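4.2 Comparing the two hands on soft and crumpled objects

Once both arms were holding still when we asked them to, we turned to the question that had brought us to this study in the first place, namely how much of the trouble people report with three-finger grippers comes from the fingers and how much comes from the controller behind them. We had two controllers at hand. The first, Tatunard, closes all three fingers at a fixed speed until the motor current passes a set limit. The second, Falis, was written in our own group by Pentti Valtonen, and it slows each finger separately as that finger begins to feel resistance. Both ran on the same pair of arms, with the same three-finger grippers, so that we could swap one for the other between trials without touching a single bolt.

We chose the objects with some care, and I should admit that we argued over them for most of August. Rigid blocks and cups had been covered well enough in our earlier report, and both controllers handle them without much fuss. What we wanted were things that change shape when you squeeze them, things whose outline is never quite the same twice. Crumpled foil was an early favorite, as it keeps every dent and so gives you a kind of record of how hard it was gripped. Soft folded items made up the other half of the set. Trays and bins served as drop-off points near the ends of the table, which keeps the travel of each arm short.
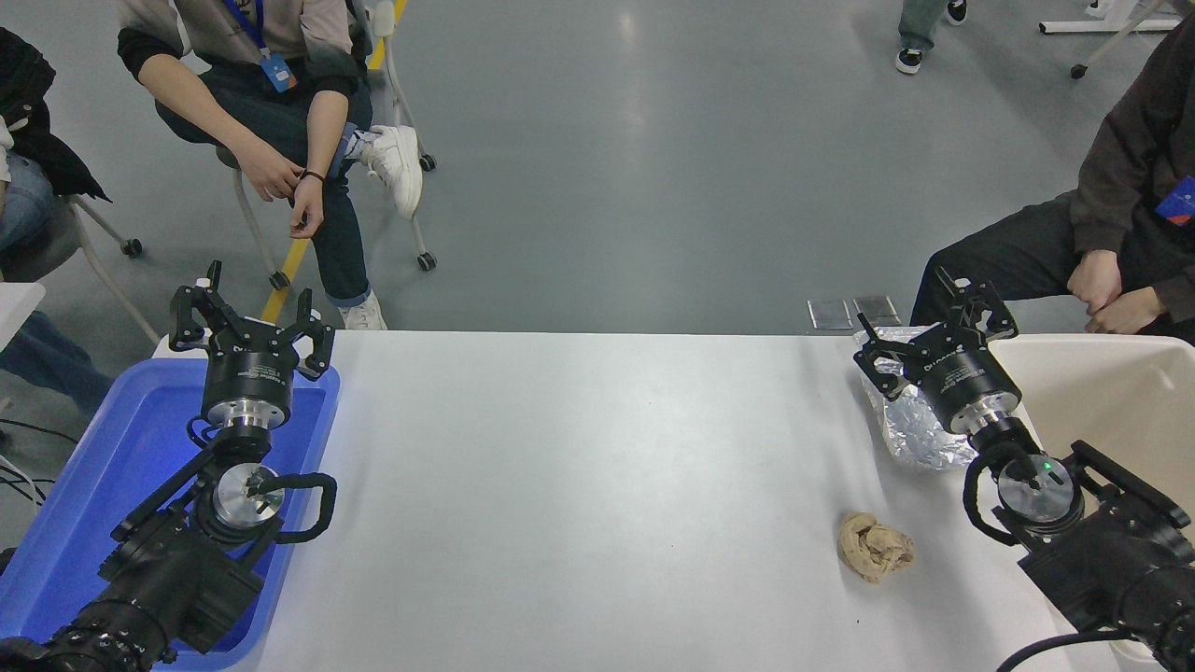 Each trial began with the fingers partly open and the wrist held above the table. The operator gave a start signal, the arm came down to the object, the hand closed, and the arm then lifted and carried its load to the drop-off point. We counted a trial as good if the object was still in the hand at the moment of release, and as poor if it slipped, was pushed out of reach, or had to be rescued by a person. Sirkka Hyvönen kept the tally and was, I am happy to say, a good deal stricter than the rest of us would have been.

In all we ran 503 trials with Tatunard and the same number with Falis. On foil the two were close, and we would not want anyone to read much into the gap between them. On the soft items the picture was quite different (see Figure 6). Falis brought 90 percent of them to the drop-off point, while Tatunard managed 63 percent, and nearly all of the losses happened in the first moments of the lift. Watching these trials again, we came to believe that the fixed closing speed lets one finger arrive early and nudge the object toward the other two before they are ready for it.

There is a price to pay for the gentler approach, and anyone planning to use it ought to know about it. Falis can take up to 1000 milliseconds longer to settle on a grip, and over a long session that adds up to a fair amount of waiting. It is also fussier about calibration. One Sunday session had to be thrown out entirely after we found that the zero point of a single finger had drifted, and those trials are left out of the totals given here.

We also tried the softer finger pads supplied by Toivonen, though only briefly. They helped Tatunard a little and made no difference to Falis that we could measure. A fuller comparison of pads is under way at our Irkden lab, where the same arms will be run with both controllers on a wider set of fabrics.

Figure 6. Share of good trials by controller and object type. Trials from the discarded session are not included.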